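Tevura G2 Hand-Held Gripper: Review After a Jaw Fault
Posted Sunday, August 23, 2026
Reviewed by Vy Mạc

Verdict: good mechanism, good camera coverage, poor retention of the finger carrier. Do not buy the early carrier. If you already own one, check the set screw before every session.

We purchased two Tevura G2 units through Jastent to record manipulation demonstrations for arm training. One has been in regular use and has completed 700 recorded episodes. The other was kept as a spare and is the reference unit for the measurements below.

What it does well

The trigger is linear and light. Hậu Châu and I both ran long sessions without hand cramp, which we could not say of the Amrani unit it replaced. The gray body is stiff enough that pressing the fingertips against a table does not shift the camera view by any amount we could measure. Marker detection on the fingers is reliable under ceiling panels and beside windows with the blinds closed. Startup is quick. Calibration takes 15 minutes the first time and much less after that.

The fault

At episode 611 the jaw width reported by the software began to disagree with the physical gap. The error was 2 mm with the jaws closed and grew as they opened. No warning was raised. The session log showed valid marker detection throughout, and the replay looked normal at full speed.

Tzu-hsuan Poon found the cause while checking a batch of failed replays on the robot arm. The arm was closing short on every thin object and dropping it. On the hand-held unit, the finger carrier had rotated slightly on its rail. The marker is mounted on the finger, so it rotated too. The software solves for marker position along the rail and assumes zero rotation. It converted the rotation into a false width and carried on.

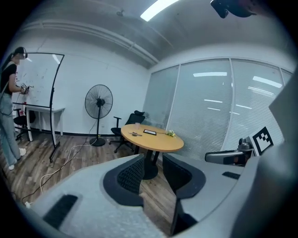 The carrier is held by a single M3 set screw bearing on a flat. On our unit the screw had backed out by most of a turn. There was no threadlocker on it. The spare unit had none either, and its screw was already below the torque given in the manual when we checked it out of the box.

We lost 42 episodes outright. The remainder of the affected range was recovered by fitting a rotation term to the marker pose and recomputing width, a job that took Hòa Trịnh most of a week. Anyone who records without keeping the raw video would not have that option.

Safety

With the hand-held unit alone the fault is a data problem. It becomes a safety problem at playback. When the width error has the opposite sign, the arm closes further than the operator did. We saw this once, on a rigid plastic part, and the gripper motor went to its current limit and stayed there until Tzu-hsuan pressed the stop. The part cracked. The arm was behind its guard and no one was near it. I would still treat any unverified width data as unfit for playback at normal force limits.

Vendor response

I reported the fault to Tevura support with the log and two clips. Nga Tôn replied the next working day and asked for the carrier revision, which is molded on the underside. Ours is revision B. Revision C has a second screw and a keyed rail, and is being sent to owners on request. It is not mentioned on the product page. Firmware support for a rotation check was described as planned, with no date.

Workaround for revision B

Remove the set screw, clean the thread, apply medium-strength threadlocker and refit to the manual's torque. Let it cure overnight. Draw a paint-pen line across carrier and rail so that movement shows. At the start and end of each session, close the jaws on a gauge block and record the reported width. We reject the session if the two readings differ by more than half a millimeter.

We also added a check to our Hotbridge import script that flags any episode in which the marker angle drifts from its calibrated value. It runs quickly and would have caught this on the first bad episode. The vendor software should do the same.

Minor complaints

The rubber pads collect dust. The manual gives the trigger spring part number incorrectly in one of its two tables. The carrying case has no slot for the gauge block.

Rating: 3 out of 5 with revision B. I will update this after the revision C carriers have been in use for a month.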